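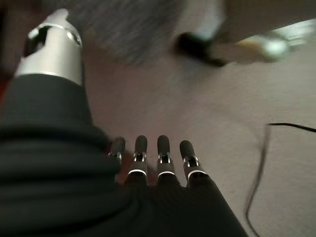

Floor cushions are back, and the people who sell sofas aren't thrilled. August, early, already hot on the stairs up to Zawadi Makori's workshop in Varine. She runs Fekero with Begoña Nieto. Two women, one sewing machine that works, one that sulks. First thing to talk about is what goes under the cushion. Gray carpet, for instance. Quiet, forgiving, a bit dull, which Makori likes. "Put a loud cushion on a loud rug and you've got a headache," she says. Plain floor first, then buy the cushion.

She used to do upholstery. Dining chairs mostly, hotel jobs, once a run of 700 seat pads for a restaurant chain that folded before the last box went out. The leftover cotton became the first Fekero covers. Sold the lot at a street market. Made more. Ran out of thread.

What makes a good one? Filling, says Nieto, and won't be moved on it. Overstuff it and you slide off. Understuff it and you're on the floor by dinner. She presses a thumb into the middle, counts under her breath, looks unhappy, unpicks the seam, takes out a handfull of fluff. Does it again. I'd have stopped way earlier.

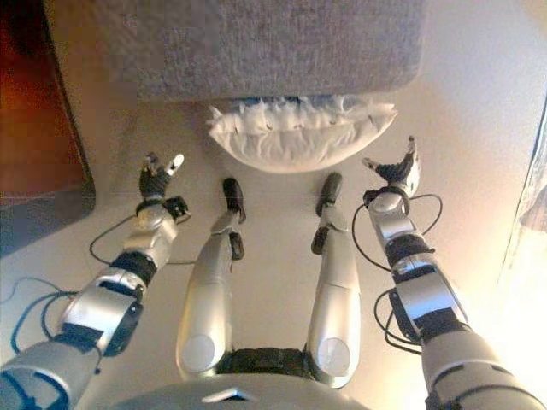 *Legs out straight on a pale beige floor.*

How you sit matters as well. Legs out in front is fine for a while, then the lower back starts complaining. Ashwin Acharya, who teaches a stretching class downstairs, wants the hips up higher than the knees. Fold the cushion. Or use two. Against a wall if you're reading. He's bought 3 from Fekero and says the dog has the best one.

Price is the sore point. The big square is $199. People wince. Makori shrugs, points at the hand stitching, the fringe, the afternoon that went into teh corners. A white cover with black stitches is the one everybody picks up first, then asks if it comes in something darker. It does. They buy the white.

And white needs looking after. Shake the fringe outdoors, don't comb it. Keep coffee on the other side of the room. Turn the cushion over when you think of it.

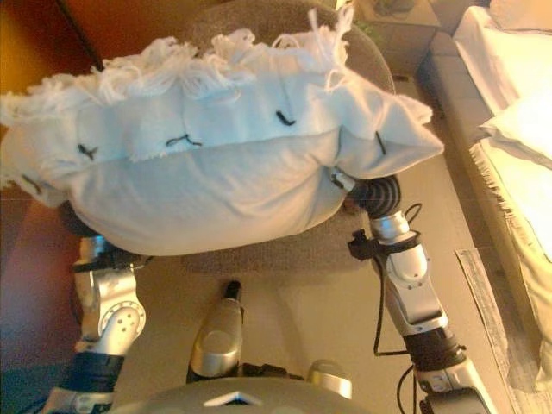

Can you machine wash a fringed cushion cover?

Take the cover off, put it inside a pillowcase, and wash it cold on the gentlest setting. Dry it flat, out of the sun.

Nieto does hers in the sink. Takes ages. Next batch is flat bolsters, no fringe at all, ready by the end of August if the second machine behaves.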